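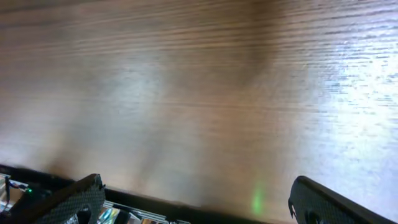
Londinier Community Rooms
Table and Work Surface Inspection Checklist
Room: Birnum Room, ground floor
Date of inspection: Thursday, August 2, 2018
Type: routine, between bookings
Next check due: end of August

How to use this sheet

Mark each line OK, Watch, Fix or N/A. Write a comment for anything other than OK. A table marked Fix on any line in Section 2 comes out of use the same day and gets a red tag on the leg. Watch items stay in use and are looked at again next time. Keep the finished sheet in the Birnum folder behind the previous one.

Section 1. Tabletop surface

1.1 Top wiped down and free of crumbs, glue and tape
OK
Comment: Wiped with a damp cloth before the check and dried with a second one. Old tape residue at one corner came off with warm water and a little dish soap.

1.2 No splinters or raised grain
OK
Comment: Checked with a dry cotton cloth, first along the grain and then across it. The cloth did not catch.

1.3 No scratches deep enough to catch a fingernail
Watch
Comment: One scratch near the middle, about as long as a pen. It catches slightly at one end. Not sharp. Rub with fine paper along the grain and put a little oil on it when the other tables are done.

1.4 Finish even, no bare or sticky patches
Watch
Comment: Finish feels thinner along the side people sit at most. A drop of water left for a few minutes beaded up in the middle but spread out at that side. Should be re-oiled before the fall bookings start.

1.5 No white rings or heat marks
OK
Comment: Looked at from low down on both long sides with the lights on and then off. The ring noted last time has gone. Coasters and trivets are in the left-hand drawer and people are using them.

1.6 No black spots or swelling from water
OK

Section 2. Edges, legs and joints

2.1 Edges smooth, corners not chipped
OK
Comment: One corner has a small dent from a chair back. Smooth to the touch.

2.2 Table stands level
Fix, done during inspection
Comment: Rocked when leaned on. The foot on the window side had worked loose. Tightened by hand and then a quarter turn with the wrench. No movement after that. Checked again at the end of the visit and still firm.

2.3 Leg bolts tight
OK
Comment: All four legs checked. Do not use the power driver on these, the threads in the wood will strip.

2.4 No cracks where the legs meet the top
OK

2.5 No gum, staples or nails on the underside
Fix, done during inspection
Comment: Two staples pulled out with pliers. Probably from the paper table covers. Please use clips for those. There is a box of them in the cupboard.

2.6 Table holds steady under a firm push from each side
OK

Section 3. Light and glare

3.1 Work area bright enough for reading and hand work
OK
Comment: Read 862 lux at the middle of the table with the blinds open, lights on. With the blinds closed it was still over 300, fine for most groups.

3.2 No strong glare at the seats
Watch
Comment: With the blinds fully open the finish throws a lot of light back at whoever faces the window. The sewing group has mentioned this before. Tilting the slats halfway fixed it at every seat but one. Either turn the table a quarter turn or leave that seat empty on bright afternoons.

3.3 Blinds open and close fully, cords tied up out of reach
Fix
Comment: Cord cleat on the second blind is missing a screw. Cord is looped over the top bracket for now. Needs a new screw, same size as the others. There were none in the tool box.

3.4 All ceiling lights working, no flicker
OK

Section 4. Floor and space around the table

4.1 At least 40 inches clear between table and wall
OK
Comment: Clear on all sides once the stacked chairs were moved back to the corner. They keep drifting forward. A strip of floor tape would show where the stack goes.

4.2 No cables across the walkway
OK

4.3 Floor dry, no loose tiles or curled mats
Watch
Comment: Door mat is starting to curl at one corner. Turned it around so the curl is against the wall. If it gets worse, take it up.

4.4 Way to the exit clear, exit door opens freely
OK

Section 5. Cleaning supplies for this room

5.1 Cloths clean and stocked
Watch
Comment: 3 clean cloths left. The rest are in the wash.

5.2 Surface cleaner labeled and in date
OK
Comment: Jultov wood soap, bottle half full. The unlabeled spray bottle found at the back was emptied, rinsed and thrown out. Anything decanted into a spray bottle has to have a label, even plain water.

5.3 Table oil stored upright with the lid tight
OK
Comment: Karaca table oil, unopened can. Oily rags go flat on the outside rack to dry and must not be balled up in the trash. They can heat up and catch fire.

5.4 First aid kit in place and sealed
OK

Open items carried forward

Re-oil the tabletop, whole surface, on a day with no booking the next morning. It needs overnight to cure. Sand the scratch from 1.3 first.

Screw for the blind cleat, 3.3. This one goes first, before the children's group is back in the room.

Floor tape for the chair stack, 4.1.

Door mat, 4.3. Look again at next check.

General comment

Table is sound and can stay in use. Most of what came up was wear on the finish and things around the room. The form still asks about a folding leaf, line 2.7 on the old version, and this table does not have one, so that line has been dropped from the sheet. If the folding tables from the Birnum store come back in, use the old version for those.

Result: Pass with open items
Tags used: none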